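Soft Fingers, Hard Rooms: Zuston Compares Grippers for the Home

The kitchen has long been the favored proving ground for household robots. Cups, plates and cutlery are easy to buy, easy to replace and easy to explain to visitors. The engineering group at Zuston took a different course this spring and moved part of its gripper comparison into the bathroom, where surfaces are smooth, space is tight and a lid or a lever must be handled with some care.

The comparison is led by Fatemeh Alipour, who joined the firm after several years in hospital equipment design. Her group set out to choose a single fingertip for Pendunitz, the company's program for assistance in private homes. The program covers the ordinary chores that older residents most often ask for help with, and bathroom tasks stand near the top of that list.

Two fingertip designs reached the final round. The first, known within the company as Skadel, is a firm pad with a flat face. The second, Lekota, is a soft pad with ribs on the inner side that spreads when it presses on an object. Both fit the same hand-held body, which an operator carries through the task while the movement of the jaws is recorded. No arm is involved at this stage. The company holds that the choice of fingertip should be settled before an arm is purchased, as the arm can then be sized for the load.

Each session is carried out with a gripper in either hand. Operators are asked to work at the pace they would use in their own homes and to complete each task without setting the tools down. A session covers 4 tasks, among them raising and lowering a lid, pulling a plug and hanging a towel. The full comparison came to 330 recorded attempts, divided evenly between the designs.
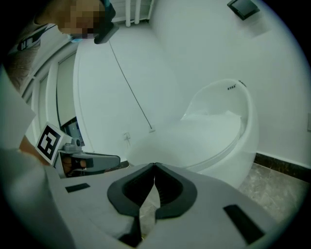
Hand-held grippers in use beside a toilet. The black pads have ribbed inner surfaces, and a square marker is mounted on the second gripper.

The printed marker allows software to establish where a gripper is in relation to the camera. Alipour's group found that its placement deserved as much attention as the pads themselves. A marker set too far back on the body was lost whenever the operator reached across the room, and a number of early recordings had to be discarded for that reason. The mount was redesigned in the second week.

On the question of grip, the results were less one-sided than the group had expected. Lekota performed better on rounded edges, where the flat pad tended to slide. Skadel was the stronger choice for plugs and other small, square objects, which the softer ribs allowed to twist. Towels gave little trouble to either design, although operators reported that the ribbed pad was slower to let go of cloth.

Azadeh Soltani, who reviews the recordings, cautions against reading too much into the success rates alone. "An attempt can be marked as complete and still be one we would not want repeated in a customer's home," she said. "We look at how hard the lid came down and how many times the operator had to take hold again. Those figures separate the two designs more clearly."

Her review also raised the matter of cleaning. Ribs hold moisture and dust, and a pad intended for a bathroom must stand up to regular disinfection. Zuston has sent both materials for wear testing, with results due in April.

The company has not announced a final selection. Lekota is the current preference for Pendunitz, subject to the wear report, and a version with shallower ribs is being molded for a further round of sessions. Skadel will remain in service for bench work, where its flat face is valued for handling connectors.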